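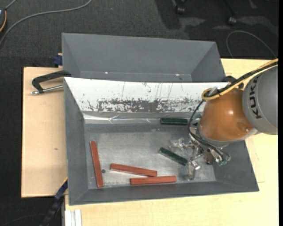
Lindalva thinks the cornice for the Clutthorpe house should be cast in shorter lengths, and that I should stop defending the long mould. She wrote it in the margin of my last entry, so I answer in this one.

April 8, 2021

Her argument is that the long pieces bend when we turn them out. I measured the last two again this morning. One is straight, the other has a bow of 2 mm in the middle. For a cornice seen from the floor of a double-height hall I can live with this, but the joint to the next piece will show if both ends lift. Short lengths give more joints, and every joint must be filled and sanded on the scaffold. I am still not convinced, but I agree to make a trial.

The drawing from Ranjbar gives a perimeter of 1,308 inches for the hall, measured at the ceiling. Natanael converted it and got a little more than 33 metres. I had the same. Please, everybody, write metric in this book also when the architect does not.

Mix: Vumix white, the usual ratio, water weighed and not poured by eye. Initial set came after 20 minutes, which is faster than in November. I suspect the new bags. Jeferson kept one old bag closed, so we can compare both tomorrow under the same conditions.

The egg-and-dart row comes out clean except at the left end of the mould, where small bubbles stay under the darts. Brushing a thin first coat helped – not completely. Next time I will brush twice and wait between.

Column bases: Ute Janssen called. The client now wants the plinths square and plain, without the second moulding. This saves us one template but the height must stay, otherwise the shafts do not reach the capitals. I asked her to send it in writing before we cut anything.

Still open:
– short mould for the trial, 300 mm wide at the back as before
– fixing screws, stainless, ask Lucimara what remains
– drying rack: lower shelf is not level, put a wedge
– depth of the shadow gap above the cornice, missing on the drawing

Ranano can deliver the hemp fibre next week. I ordered nearly the double of last time.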